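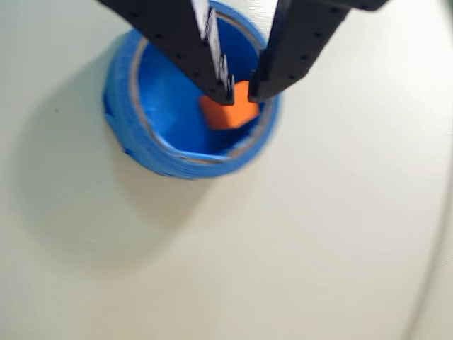 The Smell on the Landing

I'd only gone up to ask Bohdan about the bins. He lives above me, top floor, over the Delilness shop, and his door was open, so I put my head in and said, "Can you smell that?"

"Smell what?" said Bohdan Hnatiuk, who had a cold you could hear from the street.

It was like hot hair. I followed it round his kitchen (he was very patient, he just stood there in his socks holding a tissue) and it got stronger by the tumble dryer, which was going round quite happily with his work shirts in it. I touched the plug and took my hand straight off again.

Now, I'm not brave. I once left a cinema because of an owl. But I turned that dryer off at the wall and pulled the plug, and the back of it had gone the colour of toast.

"That's a Fuvis," he said, as if that settled it. "I paid 300 quid for that."

"Well, it's trying to kill you."

We rang the fire brigade and I felt daft the whole time they were coming. Two of them came up the stairs in all the gear, and the one in charge, Saron Gebretsadik, knelt on the lino and held a little camera up to the wall. She didn't say anything for ages. Then she asked us both to go and wait outside, please, and take the cat.

Bohdan hasn't got a cat. It was my cat! Chala had followed me up and was sitting in the washing basket like she paid the rent. So out we went, down to the pavement, him in his socks and me with Chala inside my cardigan, and we watched the window while somebody up there cut a hole in the plaster. There was a bit of smoke. I'd expected more, and I'm ashamed to say I was nearly disappointed.

When Saron came down she had the socket in a bag, all black and sagging on one side.

"Been smouldering in the wall," she said. "Which of you noticed?"

I said me, and she nodded. I've had birthday cakes that pleased me less.

The electrician from Trunolov wanted 780 for the rewiring, and the landlord argued about it until July. Bohdan dried his shirts on my balcony all that time. He'd come down at seven in the morning to fetch them and stay for a coffee, then two coffees, and I never did ask him about the bins.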